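Chapter 5
The Serving Table

Ragnheiður Damgaard and Bent Vestergaard

In this chapter you will learn
how to choose and lay a table cloth for self-service drinks
where cups, lids and stirrers belong in relation to one another
how to deal with soft goods and gifts that end up on the table
how to estimate stock for a small event

Key terms: drop, lid station, reach line, dressing, dead corner

Opening case: The library at Skurnadby

When the public library at Skurnadby reopened after its renovation in November, Esben Eyvindsson was asked to run the hot drinks. He had 700 cups, two urns and one long table against a wall. The cups were at the left end, the lids at the right, and the stirrers in a box behind the urns. Within a few minutes there was a line out to the coat racks. People filled a cup, walked the length of the table for a lid, then came back against the line to look for a stirrer.

Nothing was missing from that table. Esben moved the lids next to the cups and put the stirrers in an open holder where guests could see them, and the line broke up. He kept the same layout for the rest of the day and wrote it down on the back of the delivery note. A version of his sketch is used in Exercise 2 at the end of the chapter.

Most of what follows deals with small decisions of that kind. They come after the menu has been settled and before the first guest arrives, usually in the last half hour, when the person doing the work has other things to worry about. It helps to have made them once on paper.

5.1 What goes on the table

Items on a serving table fall into two groups. Working items are the ones guests need in order to drink: cups, lids, stirrers, napkins, sugar. Dressing is everything else, including the cloth, any cushions or toys used as decoration, and gift bags. The two groups compete for the same surface, and a small table fills up sooner than most students expect.

A patterned cloth makes the competition harder to judge. Pale cups stand out well on a dark plain cloth and less well on a white one with a print. Black lids show up on nearly any light cloth, even one with leaves or flowers on it. Lay the cloth first, then put one of each working item on it and step back to the distance at which guests will first see the table. 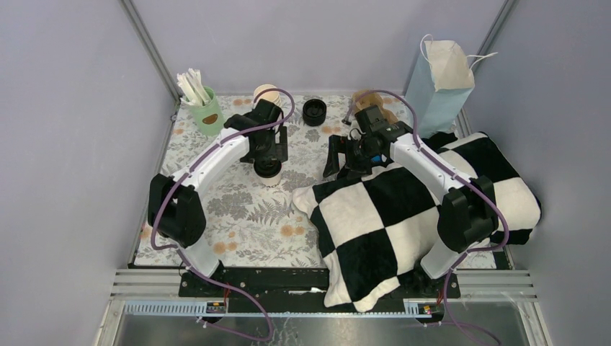 Figure 5.1 Working items and dressing on a fern-print cloth. The stirrers stand at the back left and the gift bag at the back right; the checkered cushion takes up much of the right side.

Look at Figure 5.1 again after you have read Section 5.3. A large cushion is a strong piece of dressing, and a bold black-and-white pattern draws the eye before anything small does. It also takes space that could hold cups. Whether that is a good trade depends on the event. At a children's party a plush toy and a soft cushion may matter more to the guests than the drinks do. At a staff meeting they will be moved aside.

The back corners of a table set against a wall are called dead corners. Guests do not like to reach across other things to get to them. Use them for items that are handed over by the host, such as gift bags, or for tall items that would block the view farther forward. A stirrer holder can stand at the back if the stirrers rise clear of the rim and nothing in front hides them.

5.2 The reach line

The reach line is the line on the table that a guest can touch without leaning. It varies with the height of the table and of the guest. Keep cups and lids in front of it. A loose lid should never lie alone in the middle of the cloth — guests take it for one that has been used, and leave it there.

Rocío Cárdenas, who trained catering staff at Onthorpe before she moved to Lund, taught her students to set up a table and then serve themselves from it with one hand, holding a coat or a bag in the other. Any item that could not be picked up that way was moved forward.

Stock belongs under the table or on a cart beside it. An event that will use 2,000 cups over a day needs no more of them in view than one that will use a few dozen. What changes is how often someone has to refill.

Before you go on
1. Sort the objects in Figure 5.1 into working items and dressing.
2. Name one item you would move in front of the reach line, and say what you would move to make room for it.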